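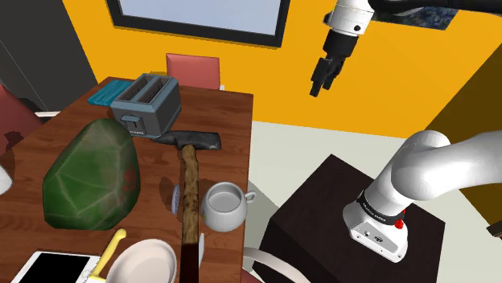
Flultano User Guide
Chapter 8: Setting Up Your Home Library
Last revised 07/12/2019

By now you have Flultano installed and you've clicked around the empty library a bit. Time for the fun part, which is putting your books in it! Set aside an evening for your first shelf. Most people plan to do a shelf and end up doing a bookcase (we've all been there), and the program is perfectly happy with that too. You can stop at any point, close the lid and pick up at the same book tomorrow.

Before you start

You'll need:

Flultano on a computer or tablet, signed in to your library
A barcode scanner, or the camera on your phone with the Flultano Companion app
One shelf of books, left on the shelf
A pencil and some paper slips for the odd ones

Leave the books in the order you keep them. Flultano can record shelf order as you go, and that's a lovely thing to have later when you're hunting for a slim paperback between two fat biographies.

Creating a library

1. Open Flultano and choose Library, then New.
2. Type a name. Anything up to 326 characters will fit, but the name shows at the top of every screen, so short ones look best. "Upstairs" or "Mom's travel books" are both fine.
3. Choose a starting layout. Simple gives you title, author, shelf and notes. Collector adds edition, printing, binding, jacket, condition and price paid.
4. Click Create.

Note: You can go from Simple to Collector whenever you like and nothing is lost. Going the other way hides the extra fields but keeps what you typed in them. Switch back and it's all still there.

Adding rooms and shelves

1. In the left panel, click Places.
2. Click Add Room and name it.
3. With the room selected, click Add Bookcase, then enter the number of shelves.
4. Flultano numbers the shelves from the top down. To number from the bottom up, open the bookcase settings and choose Reverse.
5. Repeat for the other rooms, or leave them for another day.

A pile on the floor counts as a place. So does a box in the attic, a bedside table or a friend's house. Use Add Loose Place for any of these. Loose places don't keep shelf order, but they search just as well as a proper bookcase.

Pairing a scanner

1. Turn the scanner on and hold the trigger until the light blinks blue.
2. In Flultano, choose Devices, then Find Scanner.
3. Pick your scanner from the list. If it asks for a code, enter the one printed on the card that came with it.
4. Scan any book. You should hear a beep from the computer and see the book's number appear in the test box.
5. Click Done.

If you're using a phone, open the Companion app and tap Join Library. A square code comes up on the computer, and you point the phone at it. Both devices have to be on the same home network for this step. After that, the phone can wander anywhere in the house.

Caution: Don't pair a scanner while an import is running. The import will pause and wait for you, and you may end up with the last few records entered twice. If it happens, see "Finding doubles" later in this chapter.

Scanning your first shelf

1. Go to Places and select the shelf.
2. Click Start Shelf.
3. Scan the books from left to right.
4. Watch the list fill up. Covers arrive a little later than titles, especially on a slow connection.
5. When you reach the end, click Finish Shelf.

Scan the barcode with a number that begins 978 or 979. Some older paperbacks have a store barcode on the back and the book barcode inside the front cover, so open the cover before you give up on one. Library discards can have a third barcode pasted on top of everything else. Flultano ignores those and shows a gray bar in the list, and you can carry straight on to the next book.

When a book comes up wrong, don't stop! Click the flag next to it and keep scanning. Flagged books collect in a list called Look Again, and it's much quicker to fix them all together with a cup of coffee than to break your rhythm at every one.

Books without barcodes

This is where a home catalog gets really enjoyable, as the oldest and strangest books tend to be the ones with no barcode at all.

1. Click Add by Hand.
2. Type the title as it appears on the title page. The cover and spine often shorten it.
3. Type the author, last name first. For example: Vlachopoulos, Chrysanthi.
4. Enter the publisher and year if you can find them. Look on the back of the title page.
5. Click Look Up. If Flultano finds likely matches, it lists them on the right. Choose one, or click None of These.
6. Add a cover picture if you want one, then click Save.

Leave the year blank if the book doesn't give one. A blank can be filled in later, but a guess looks just like a fact once it's saved. If you have a good reason for your guess (an inscription inside, say), put the year in the Notes field and mention where it came from.

Series, translations and shared authors

Flultano treats each of these as a link between records, so you enter them once and they show up everywhere.

To make a series:

1. Select the books that belong together. Hold Shift to select several.
2. Click Link, then Series.
3. Name the series. If it's already in your library, the name will appear as you type.
4. Drag the books into reading order.

Suppose you own the Parko sea stories in the Andreadis paperback edition. Link them as a series called Parko and you'll see gaps in the numbering for any volumes you're missing. Click a gap and choose Want, and it goes on your wish list. Very handy at a used book sale!

For a translation, open the record and click Add Person. Enter the translator's name and choose Translator from the menu. A search for Makis Gavalas will then find the books he wrote and the books he translated, in separate groups on one page.

If two authors share a name, Flultano asks you which one you mean. Add a short label, such as "poet" or "swimming," and it won't ask again for that book. The label is only for you and is left out of printed lists.

Signed copies and inscriptions

Open the record and turn on the Copy panel. This panel belongs to your own copy, so a second copy of the same title gets a panel of its own.

1. Click Signed and choose By Author, By Illustrator or Other.
2. Type the inscription into the box, keeping the line breaks if you like. "For Anastasia Christodoulou, who lent me the boat" is far more fun to come across years later than a plain check mark.
3. Add a photo of the page.
4. Click Save Copy.

Caution: Don't press an old book flat to get a better photo. Open it only as far as it goes easily and prop the cover on something soft. The Straighten tool in Flultano will take care of the slant.

Finding doubles

1. Choose Library, then Find Doubles.
2. Flultano shows matching records side by side, with the differences in bold.
3. Choose Merge if it's one book entered twice. Choose Keep Both if you really do own two.
4. Work down the list. You can leave partway and come back.

Merge keeps the longer note and both cover pictures. If you merge by mistake, go to Library, then History, and click Undo next to the merge. History goes back 13 weeks.

Bringing in a list you already have

Plenty of readers come to us with a spreadsheet, and some have kept one for years. Bring it along! Flultano reads ordinary comma-separated files and the files saved by Dernance.

1. Save a copy of your list and work from the copy.
2. Choose Library, then Import.
3. Select the file.
4. Match your columns to Flultano's fields. Anything you don't match goes into Notes, with the column name in front of it.
5. Click Preview and check the first screen of books.
6. Click Import.

Note: Names written first name first, like Apostolos Tsolakis, are turned around for you. Check names with more than one part. Flultano underlines the ones it wasn't sure about, and you can fix each with a click.

Lending

1. Open the book and click Lend.
2. Type the borrower's name, or choose it from the list.
3. Set a reminder date if you want one. The reminder comes to you and never to the borrower.
4. When the book comes home, click Returned.

A lent book keeps its place on the shelf and appears in pale type. Choose Lending, then History to see everywhere a book has traveled.

Backing up

Do this after your first shelf, even if it's a short one.

1. Choose Library, then Back Up.
2. Choose a drive or folder. A folder on a different device is best.
3. Check Include Pictures.
4. Click Back Up Now.

To have it done for you, turn on Automatic and choose how often. Flultano keeps the newest 2 backups and clears out older ones. To hang on to one for good, rename the file, and it will be left alone.

Caution: Don't disconnect the drive until the green check appears. If you do, that backup can't be restored, and you'll need to run it again.

If something isn't working

The scanner beeps but nothing appears: Click once in the shelf list, then scan again.

Every book shows the same cover: Choose View, then Reload Covers.

The shelf is in the wrong order: Open the shelf and drag the books, or click Flip if you scanned from right to left.

A title shows in the wrong alphabet: Open the record, click Title and choose another form. You can keep both forms, and searching works with either one.

The phone won't join: Check that it's on the same network as the computer, then tap Join Library again for a fresh code.

Next: Chapter 9, Reading Journals and Yearly Lists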